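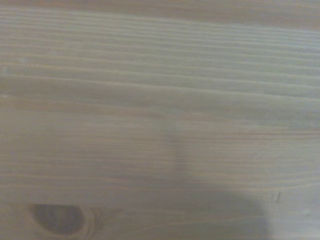

Can a robot arm wipe down and sand wooden tables yet, or is it still a demo?

Posted by Kellow_shop

We run a small furniture repair shop with four benches and a steady flow of pale softwood tabletops. Two chores eat the day: wiping dust off between grits, and the light final sanding at 400. I have a quote for a six-axis arm with a wrist camera and a force-sensing pad. The arm alone is $2,581 used. The seller claims it handles "any flat wood surface" without programming. I don't need it to load or flip the pieces. Has anyone run one of these on real boards with knots, cracks and uneven color?

3 replies

Ji-hoon Baek

Wiping: yes, with limits. Sanding: partly.

Wiping a flat top is a coverage problem. You define the boundary, the arm follows overlapping passes, and contact force is held within a band. Ours (a Wovilard arm, fitted in April) does this without attention on tops that are clamped and level. It does not know whether the dust is gone. It knows where the pad has been.

Inspection is the weak part. A close view of softwood gives the camera long grain lines, a dark knot with the grain bending around it, perhaps a short thin dark mark that could be a scratch, a crack or a stray fiber, and a soft shadow over part of the wood. A person sorts these out by tilting their head or running a thumbnail across. Our software flagged knots as stains and went back over them until I set a limit on repeat passes. Shadows gave false hits too, mostly under a single overhead lamp. Two diffuse side lights reduced that a good deal.

For sanding, 200 to 400 grit on bare wood is workable if you fix the pass count yourself. Knots are harder than the wood next to them, so constant force leaves them slightly proud. Check with a straightedge. I would not let it near veneer.

Ask the seller to run one of your own boards, with a knot in it, and to tell you beforehand what the machine will do when it gets there.

tuska_kong

no. just buy a better orbital sander and a vac hose

Sturnuvska

Agree with Ji-hoon on most of it. Two additions.

Setup time decides whether this pays. If your tops are all different sizes, you will teach a new boundary for each one, and on a small side table that takes longer than sanding it by hand. We only send batches of the same part to the arm.

Also budget for pads and dust extraction at the wrist. We spent over $1,000 on those in the first season – the quote you have probably leaves them out. Fine dust on the lens cover is a daily cleaning job, and a person does it.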